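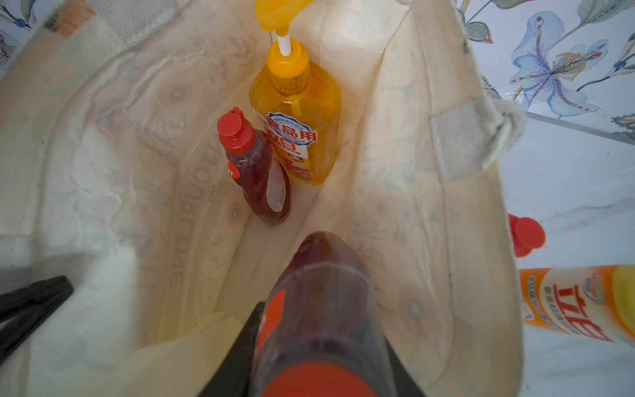
Teaching the Club Arm to Pack and Pick Up: A Beginner's Walkthrough

Hello again from the Landosmont robotics club! We've had so many kind notes from other schools since September that I promised I'd write up how our students practice with the gripper — so put the kettle on, because I do tend to ramble.

We use cookies to improve your visit. By staying on this site you accept our cookie policy. [Accept] [Settings]

Step 1. Start with one easy thing

Pick a single object with a good grip and do it slowly. Bottles going into a tote bag are lovely practice, but the bag's soft sides fold in wherever they please, so come straight down over the opening and set the speed to 50 percent. Pejman Asadi, who coaches our younger team, has them say each move out loud before they touch the controls (it gets noisy, and it helps).

Step 2. Move on to flat things

Flat objects are harder, and I'd allow a full 60 minutes for them. Line the fingers up with the short side of the object first, then lower a little at a time. If the fingertips press into the table, back off and try again — there's no shame in it, we've all done it. 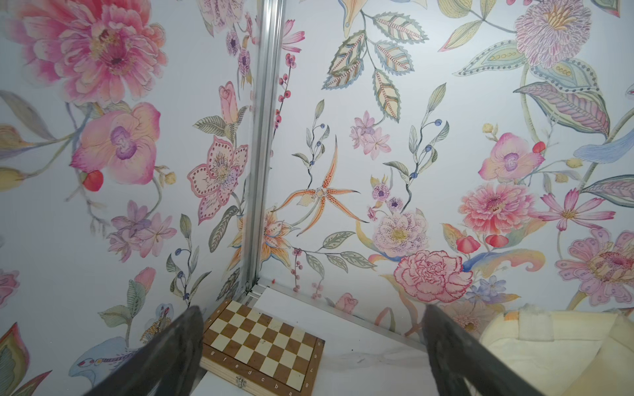

Lining up on the folded chessboard

Step 3. Cups, from above

Open the gripper wider than you think you need, stop short of the cup, and check that the gap between the fingers points right at it. Then creep forward. Close gently, please, as thin plastic squashes! 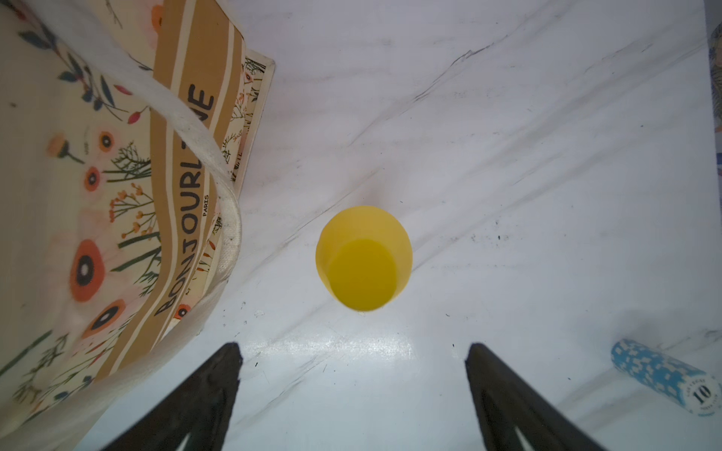 Step 4. Write it all down

Every try goes in the notebook, good or bad. Our team wants 100 tries logged before the Darbridge meet on 30th January, and the pencils are getting very short.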